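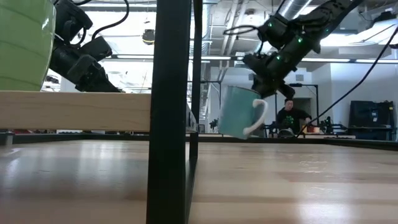 *Words and pictures: Hala Awwad | 6 April 2019*

I've been wanting to put up a gallery of the teal tableware for months, and a whole page of it finally exists! If you've been following the Shehu workshop pages you'll know I have a weakness for blue-green glazes, the kind that can't make up their mind between a pond and a peacock. A mug, a bowl and one shy container on a ledge made it into this set. So did a lot of wood, and I'm not sorry about that either.

**The mug.** Teal ceramic with a white handle, and I love that handle. A teal one would have been the obvious choice, but the white gives the curve something to do — your eye goes straight to it. It's a good mug tipped or upright, and I think tipped suits it, because you get the roundness of the body and the handle swinging out to the side.

The big green bowl at the left came along because I couldn't leave it out. Lime green, ribbed all the way along the outside, sitting on raw pine. It's a loud color next to the mug and I half expected them to fight. They don't! Ribs are wonderful for catching light, and they're wonderful for wet hands at the sink too, which is where mine at home spends most of its life.

A word on names, since people write in and ask. At Shehu we call the teal range Releo and the limes and yellows Hurkik. Releo is the one that gave us trouble. We mixed 40 test tiles last August before the color stopped going gray on us, and I still keep the worst of them on my windowsill (it looks like dishwater and I'm very fond of it).

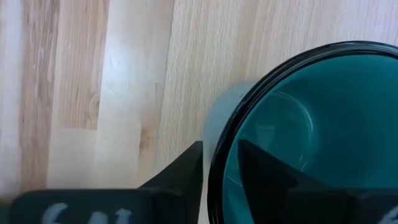 By HALA AWWAD
Gallery pages, Shehu

**The bowl, from straight overhead.** My favorite of the whole set. The inside is a deep, saturated teal, a little lighter to one side, and then there's that rim — glossy, nearly black, with a thin bright line running along the outer edge. A dark rim does for a bowl what a good frame does for a print. I'd put plain rice in it, or oranges, or nothing.

Look at the tabletop while you're there. Every strip is different. One is so pale it's almost white, the one beside it has gone to honey and has a little oval like a knot in it, and then you get a creamy one with soft wavy grain and a few faint scratches. I like scratches on a table. My own kitchen table came from Vonton, secondhand, $90, and the scratches were the reason I bought it. Oil it twice a year, wipe up the tea, let the rest happen.

Pale wood is the best thing I know for showing off a strong glaze. On my dark tray at home the Releo bowls sink and you lose the rim altogether. On something light the whole shape comes forward. If you're setting a table with teal, try it on bare wood before you reach for a cloth.

**The table and the ledge.** More wood, tan and honey and brown this time, all streaks, with a dark raised rim running around it to a corner. Same trick as the bowl, now that I think of it! The teal container is just peeking in at the far left, on its pale ledge, and the red shelving farther back makes me want to try a red and teal page next.

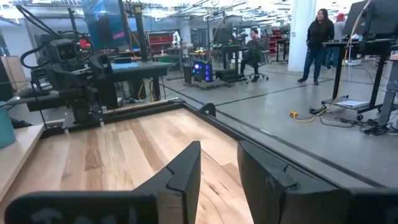 Marit wrote in to say that she has eaten breakfast from a dark-rimmed teal bowl every day for years and that the rim hides chips beautifully, but she'd warn anyone off stacking them without a cloth in between, as the gloss dulls where the feet rub. She also wants to know whether Hurkik will ever come in a smaller size. I'd like that too, Marit. Nothing planned so far, but I'll ask.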